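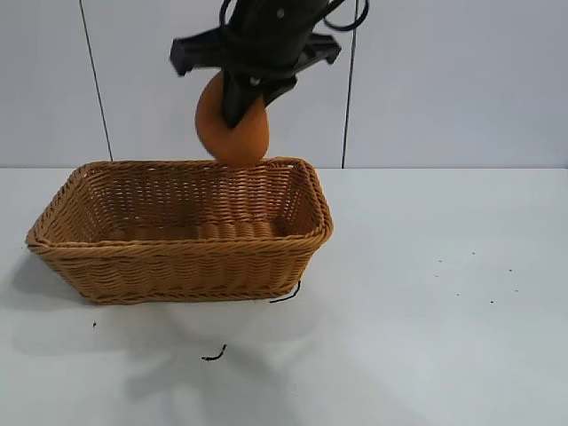 12 Oct 2018
214 shares | 37 comments

My grandmother could clear a kitchen table in the time it took the kettle to boil, talking the whole while, and I thought of her more than once during the long and very pleasant afternoon I spent at Sirnlow, where Ásdís Hviid and her small team are trying to teach machines to tidy up.

Hviid has been at it since April, and she's cheerful about how slowly it goes. "Picking a thing up and putting it in a basket sounds like nothing," she told me, pouring us both more coffee. "Then you try to write down what your hand is doing." A lemon rolls, a sock folds over on itself, a wet glass slides, and you and I fix all of that without noticing (I certainly never had, and I've been putting away groceries for most of my life).

Her shop-floor counterpart is Grímur Toft, over at Wesden, where parts have to be sorted into trays before each shift. He tried 2 different arms last year and kept one. On a good day it gets through 900 pieces, as long as they're all the same shape and somebody has set them out the way it likes. Mix in a bag of odd washers and he goes back to doing it by hand, which he says he rather enjoys, with the radio on.

So, will one of these be putting away your laundry by Christmas? I'm afraid not. Hviid guesses 3 or 4 more years before she'd trust one in her own kitchen, and even then she'd start it on the fruit and keep the good china well out of reach. Toft wants one that can sweep under the benches, and he has asked her for it every time they've met!

I went home and unloaded the dishwasher, a good deal more slowly than usual, watching my hands.

Related
Hinonov opens its repair school to weekend students
The Šimek vacuum, one winter later
Who still irons?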